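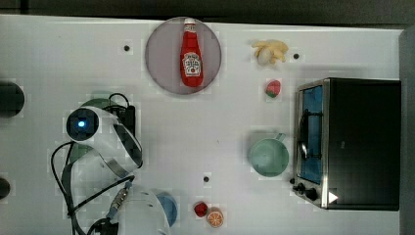

*Ketchup on a plate, with a mug and a toaster oven to the right.*

**Clandalden Fitness Opens Sign-Up for 12-Week Spring Walking and Strength Program**

*Members at all four locations can join beginning in March*

CLANDALDEN – Clandalden Fitness will open registration in March for Steady Spring, a 12-week program that combines group walks, beginner strength classes and short talks on everyday eating. The program will run at all 4 Clandalden locations: Niser Street, Gebremichael Plaza, Lakeside and the North Annex.

Steady Spring is open to current members and to the public. It is meant for adults who have not exercised regularly in the past year, or who have stopped and want to start again. No one will be weighed as part of the program, and there is no weight goal.

"We had a lot of people ask for something slower than our winter boot camp," the company said in a statement. "They wanted a fixed time, a small group and a coach who would show them how to use the equipment. Steady Spring is built on those requests."

**How the program works**

Each participant is placed in a group that meets twice a week. The first meeting is a walk, held outdoors when the weather allows and on the indoor track or treadmills when it does not. The second is a strength class using bands, light dumbbells and body weight. Classes last 45 minutes. Morning groups start at 6:30 a.m. and evening groups at 5:45 p.m. A noon group will be offered at Gebremichael Plaza only.

Walks begin at an easy pace and get longer every two weeks. Anyone who misses a walk can make it up with another group at the same location. Strength classes can be made up at any location, but participants should call ahead to make sure there is room.

Once a month, each location will also hold an evening talk. Topics are reading food labels, planning a week of dinners, and eating well on a work schedule. The talks are free to participants and to one guest each. They are general in nature and are not a substitute for advice from a doctor or a registered dietitian.

**Results from last year**

Clandalden ran a shorter version of the program last spring at Niser Street and Lakeside. A total of 362 people signed up. The company said attendance was strongest in the evening groups, and that the most common complaint in the exit survey was that the program ended too soon. The new schedule adds four weeks.

Survey answers also led to two smaller changes. Strength classes will now have a second coach on the floor, and participants will get a printed card listing each exercise so they can practice at home.

**Niser Street improvements**

The Niser Street location will have a new strength room ready for the start of the program. The room measures 1,584 square feet and replaces two former racquetball courts. It has rubber flooring, wall mirrors and a separate entrance from the parking lot. The old strength area will be used for stretching.

Racquetball players can still reserve courts at Lakeside. Court reservations at that location will open one hour earlier in the morning to make up for the change.

**Cost and registration**

The program is included with a full membership. Members on the off-peak plan may join a noon group at no charge or pay a small fee to join a morning or evening group. Nonmembers pay one price for the full program, and it covers use of the locker rooms and indoor track on class days. Prices are posted at the front desk of each location.

Denex, a local employer with offices near Gebremichael Plaza, will pay the program fee for its workers and their spouses. Denex employees should bring a work ID when they register. Other employers who want to set up a similar arrangement can ask for the group sales desk.

Registration will be taken in person or by phone. Groups are filled in the order that forms are received, and a waiting list will be kept at each location. Participants must be 18 or older and must fill out a health questionnaire before the first class. Those with a heart condition, a recent injury or a recent surgery will be asked for a note from their doctor.

**About Clandalden Fitness**

Clandalden Fitness operates four fitness centers offering group classes, personal training, swimming and court sports. Child care is available at Lakeside and Gebremichael Plaza during morning and evening class hours.

**Media contact**

Clandalden Fitness, Communications Office
Niser Street location, front desk
Calls returned 9 a.m. to 4 p.m.

###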